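Ornik Ginger Beer Kit - everything you need for your first batch (and your second, and your third)

Home > Brewing at home > Soft and not-so-soft > Ginger beer

In stock. £40. Makes 94 bottles' worth if you keep the plant going for the season.

I've been selling bits and bobs for home brewers for a good while now, and the thing people ask me for more than anything else is ginger beer. Proper ginger beer, I mean, cloudy and hot at the back of the throat, the sort that makes your eyes water a bit on the first sip. For years I'd scribble a list on the back of a receipt and send folk off to three different shops. Then Diễm Văn, who does the packing with me, said why don't we just put it all in one box? So we did, and we called it the Ornik.

What's in the box

A two-litre glass jar with a clip lid
A muslin cloth and a rubber band for the early days
Six swing-top bottles (brown, thick glass, made for fizz)
A small funnel
A bottle brush
200 g of dried ground ginger
One sachet of Fivska yeast
My recipe booklet, with a few splodges on the master copy that the printer has faithfully kept

You'll need to find your own sugar, lemons and fresh ginger. I did think about putting the sugar in but it made the parcel heavier and everyone has a bag of it in the cupboard anyway.

How it works

You start a ginger beer plant, which sounds grander than it is. It's a jar of water, sugar, ginger and yeast, and you feed it a spoonful of sugar and a spoonful of ginger every day for a week. By the third or fourth day mine is usually fizzing away and the kitchen smells wonderful. After a week you strain it, mix the liquid with lemon juice, more sugar and plenty of water, and bottle it. The sludge left in the cloth gets split in two. Half goes back in the jar to start again and the other half goes to a friend, or in the compost if you've run out of friends who like ginger.

I do the mixing in whatever big bowl is clean. Steel is good, plastic is fine too, so don't go out and buy one specially. A fork is better than a spoon for getting the lumps out of the ground ginger - that's my one bit of hard-won wisdom and it's in the booklet in capital letters.

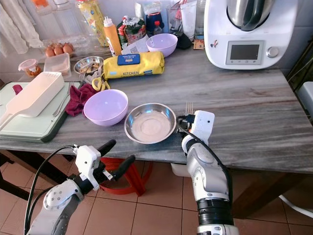 Bowls on the worktop, and a fork held at the ready.

Is it alcoholic?

A little, yes. Any drink made with live yeast and sugar will be. Leave it two days in the bottle and then put it in the fridge and it stays very mild, but I wouldn't give it to the kids or serve it to anyone who avoids alcohol altogether. Leave it longer and it gets drier and stronger, and livelier too, so please do open the bottles once a day over the sink to let some gas out. I lost a bottle in July the year before last and I was still finding sticky patches behind the toaster at Christmas!

Which yeast?

The kit comes with Fivska, a clean little ale yeast that gets going quickly and doesn't taste of much, so the ginger does the talking. If you'd like something fruitier, I also stock Mateo as a separate sachet. Phúc Diệp swears by it and brought a crate of his to our summer tasting, and I have to admit it was gone before mine was. It's slower to start, so give the plant a couple of extra days and don't panic.

Bread yeast does work in a pinch. It'll taste a bit of toast.

What to do with it once you've made it

Drink it cold with ice and a squeeze of lime, obviously. It's also lovely topped up with dark rum, and half and half with a pale ale it makes the nicest shandy I know. With food I'd go for something salty and fatty - pork belly, fried chicken, a cheese toastie. Toàn Thái runs the Cao food stall and pours it next to his lemongrass wings, and I've yet to leave there with room for pudding.

Delivery and spares

I post everything out in a double-walled box and breakages are rare. If a bottle does turn up cracked, send me a photo and I'll put another in the post, no fuss. Please don't use a chipped one, even if it's only the lip.

Spare rubber seals are £2 for a bag of six, and it's worth changing them once a year or whenever they go stiff. Extra bottles come in sixes as well. The jar on its own is item 472 if you're looking for it in the search box, which can be a bit moody.

What people have said

"Third batch on the go and I've had to buy more bottles. Strong stuff!" - Sang Khúc

"Good kit and clear booklet. The funnel could be wider." - Khang Đoàn

(Fair point about the funnel, Khang. The new ones are wider, and every kit sent out after 2023-09-21 has one. If you've got an old one and it's driving you mad, drop me a line and I'll pop a new one in with your next order.)

Goes well with: Mateo yeast sachet, swing-top bottles (pack of six), spare seals, long-handled bottle brush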